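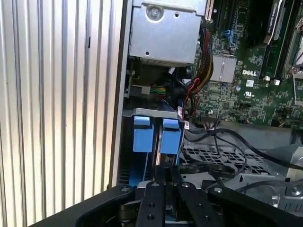

Copy the data off an old drive before wiping or reselling the computer. Shut down, unplug the power cord and hold the power button for 2 seconds. Take off the side panel. In a Dell tower like this one, find the drive cage with the light blue release tabs. Disconnect both cables from the drive, then squeeze the tabs and slide it out.

Connect the drive to a SATA-to-USB adapter. A 3.5-inch drive needs the adapter's own power supply. Copy user folders first, then mail archives. A 200 GB copy over USB 2.0 can take hours. Compare file counts on both sides before erasing anything.

Last updated February 2025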